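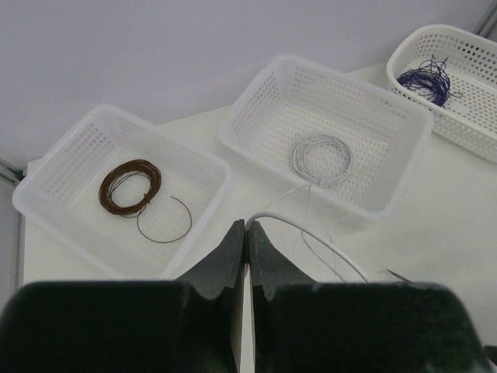
The arm said "success" and the cable said otherwise

I've been putting off writing this one up because I wanted to be fair to everybody. I've now waited long enough that Fidel Núñez has asked me twice whether I'm still mad. I'm not mad. I do have opinions about the success rate on the first page of the Wurnano report, and since I was one of the people who produced that number, I figure I get to have them.

The task is wire sorting. Coils and cables go into white plastic baskets, one color to a basket, and the arm does the picking and the placing. It's the kind of job that looks easy in a sales video. We ran it with the Gradis controller and the stock two-finger gripper, and the whole thing was supposed to be a warm-up before we moved to connectors.

We did 412 picks in August. The log has 231 of them down as successes. The gripper closes, the controller checks the finger gap and the motor current, and if both look right you get a green line and the word "success" next to a timestamp. Then the arm carries whatever it's got to wherever it's going and opens up.

Look at the thin gray coil, the one in the middle basket, with its loose strands hanging over the front rim toward the fingers. The white cable is right there at the fingertips too. Now tell me what the controller thinks it's holding. It has no idea. It knows the gap and it knows the current, and a thick insulated cable plus a bit of stray wire gives you numbers that look fine.

That was our fault, in both senses of the word. We'd get a clean grab on the cable, green line, and the arm would lift and head off. Somewhere along the way a strand of gray would be coming with it. Sometimes it slid free and did no harm. Sometimes it didn't, and the coil came up out of the basket and unwound itself across the table. On the worst one the basket came too. The arm kept going the entire time, because as far as it was concerned the pick had been over for several seconds and had gone great.

That was run 1803 (the numbering carries over from an older project, don't ask). The basket went off the table and the wire pulled tight between the rim and the gripper. I was standing closer than I should've been. It's thin wire and it snapped, and the loose end went past my hand. No injury, not even a scratch. But I had my other hand near the stop button and I still didn't get there first, which bothered me more than the wire did.

So I asked the obvious question: why didn't the force limit trip?

The answer I got from the Leiva people, who sold us the controller license, was that the limit is set for collisions. Hitting a table is a big sudden push. Being dragged on by a wire is a slow small pull that builds up, and the filter treats it as payload drift and quietly zeroes it out. Quietly zeroes it out! There's a setting for this. It ships turned off. It's in an appendix, under a heading about calibration, where I would never have gone looking for a safety setting.

I turned it on. The arm then stopped constantly, sometimes on nothing at all, and Fidel called it unusable. He had a point. We ended up with a threshold somewhere in between, picked by feel, and I don't love that sentence either.

Balakrishnan D'Souza went back over the August video, every pick, and marked the ones where a second wire was moving along with the first. After his pass the 231 went down to 207. You can say that's a small drop. I'd say it's 24 times the machine told us everything was fine while it was pulling something it shouldn't have been, and one of those ended with a basket on the floor.

The report still says 231. I was told 207 would get a footnote, since the definition of success was agreed at the start and you can't change it halfway through. Okay. I've read the footnote. It's in the small type and it says "secondary contact events," and I defy anyone outside our room to work out what that means.

What we've changed so far: loose ends get tucked in before every run. Nobody stands on the basket side while the arm is moving. The lift is slower for the first stretch, which gives a snag time to show up as something. Balakrishnan wants a second check after the lift that looks at the basket again and asks whether anything in it has moved, and I think he's right, and I also think it won't get funded until after the Bulside demo.

The tucking-in works very well, by the way. I'd just point out that it's a person doing the fiddly part by hand so the robot can do the easy part, and I haven't seen that in the sales video.

Fidel has promised me the footnote will be rewritten. I'll update this post if it is.

Posted 13/09/2020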